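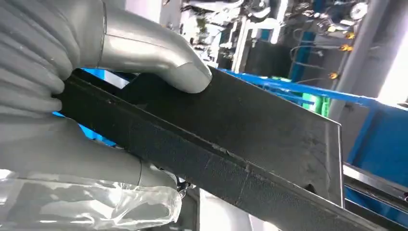 Mawar Rahman wrote:
I'd want to know what the monthly fee covers before anyone gets excited about the Dandeo. We had their demo in July and the chap was lovely, stayed for tea and everything, but he went very quiet when I asked about spare fingers.

ladi_shehu wrote:
Fair point, Mawar, and I should have put the terms in my first post, sorry! We took the hand on a 4 month trial through Jendamell. The fee covers the hand, the software, remote help and one visit. Fingertips are extra, and so is any new part you want it taught after the first 7. We make angled black parts among other things, long awkward pieces that never sit nicely in a two-jaw gripper, and that was really the whole reason for looking at something with proper fingers.

So far I'm pleased with it — more pleased than I thought I'd be, if I'm truthful. It took an afternoon to teach the first part and we were all home in time for supper.

Irfan P wrote:
Glad it's going well, but I can't agree that you need fingers for that kind of work. A pair of shaped jaws from Åberg would do the same job, and there's far less to go wrong. My old boss used to say every joint is a future phone call, bless him, and I've had plenty of those phone calls.

ladi_shehu wrote:
We did price shaped jaws! For one part you'd be quite right. We've got 40 different parts though, and changing jaws between short runs was eating up the mornings.

zakhar.h wrote:
How does it manage with painted faces? We tried the Demora hand last year and it left marks, so it went back. Support were kind about it, I'll give them that.

ladi_shehu wrote:
Not sure yet, Zakhar. Our parts pick up scuffs from all sorts of places before they get near the hand, so I wouldn't like to blame it or clear it. I've put 102 clean ones aside to run through on their own and I'll post how they come out.

Mawar Rahman wrote:
Please do. And ask them for the fingertip price in writing, love, before the trial runs out.

Irfan P wrote:
Seconded. Still think you should have bought the jaws.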